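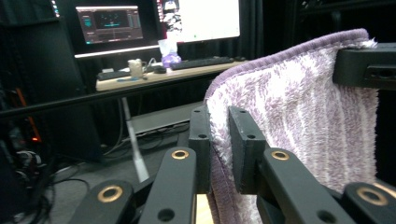 Fig. 1. Towel, purple and white stripe.

4. Setting up the listening station (Garkside shore)

Revised 6/24/25. Throw out the January version, the cable order was wrong in it.

Read all of section 4 before you carry anything down. It's a long path back up.

What you're listening for: the bells. Old Sternau went under when the valley was flooded, church and all, and people on the Garkside bank have been reporting bells from the water ever since. Some say one bell, some say a full peal. The church books say the bells were taken out before the flooding. No record of where they went. Fill in what you hear, skip what you think it is. Theories go in section 7.

4.1 Before you leave the car

1. Check the recorder battery. Full bar only. Half a bar won't see you through to morning.
2. Check there's a blank card in slot A. Slot B is dead, leave it alone.
3. Sign the key log. Key to the shore gate is number 865, on the green tag.
4. Phone off or airplane mode. Phones buzz on the recording, and we have hours of that already.

Note: Hussam Darwish has the spare key. Call before dark please.

4.2 Placing the hydrophone

Use the flat rock with the iron ring. Not the jetty. The jetty creaks and two of last years "bell" recordings were the jetty.

1. Tie the safety line to the ring first. Line, then cable. Always.
2. Clip the line to the collar on the hydrophone. Tug it hard.
3. Uncoil the cable on the rock in big loops. No knots, no kinks.
4. Lower slowly, hand over hand. The cable is 40 meters. Stop at the red tape, which leaves enough for the run to the box.
5. If it goes slack early you've hit the old road wall. Pull up a little, walk left, try again.
6. Tie off. Leave a bit of slack so waves don't pull on the connector.

CAUTION: Never stand inside the loops of cable. Never lower from a boat alone. The bank drops off fast past the rock and the bottom is soft.

CAUTION: No diving on the church site. Not part of this project, not allowed, don't ask. The tower is unstable and there's fishing line all over it.

4.3 Connecting the Skitex box

1. Power OFF.
2. Hydrophone cable to the round socket. Turn the collar until it clicks.
3. Headphones to the small socket on the side.
4. Gain knob to 2. Not higher. At higher settings you get hum from the dam and you'll swear it's singing.
5. Power on. Wait for the steady green light.
6. Tap the cable once, gently. You should hear a thump. No thump, see 4.5.
7. Press record and hold until the counter moves. Check the counter again after a minute. It's easy to think its running when it isn't.

Say your name, the date and the place out loud at the start of the recording. Then say it's you who tapped the cable, if you tapped it again.

4.4 Keeping the log

Write down everything with a time next to it. Trucks on the dam road. Geese. Rain starting, rain stopping. Zoubi's boat if it goes out, the engine sounds nothing like a bell up close but from far off it has a ring to it.

If you hear something bell-like:

- Don't talk. Don't touch the gain.
- Note the time, and when it ends.
- Take one side of the headphones off. Is it in the air too? There's a real chapel on the hill and wind carries it.
- Ask the other listener to write their own note before you compare. Dalal Kanaan checks these and will send back any pair with matching wording.

Note: you will get tired and hear patterns. Everybody does. Swap the headphones when your partner asks, no arguing.

4.5 If something's wrong

No light: battery in backwards, or cold. Warm it in your pocket and try again.

Light but no sound: collar not clicked. Power off, reseat, power on.

Constant crackle: water in the connector. Pull up, dry it, start over at 4.2 step 3.

Steady low note: dam hum. Gain back to 2.

Recorder says FULL: wrong card. Don't delete anything. Use the spare in the lid.

4.6 Packing up

1. Stop the recording. Wait for SAVED before you switch off.
2. Cable up first, then the line.
3. Rinse the hydrophone with tap water at the gate.
4. Card in the envelope, log sheet folded round it, both listeners sign.
5. Lock the gate, hang the key back up, sign the key log agian with the time.

Files get copied before anyone plays them. For the copying steps go to section 5.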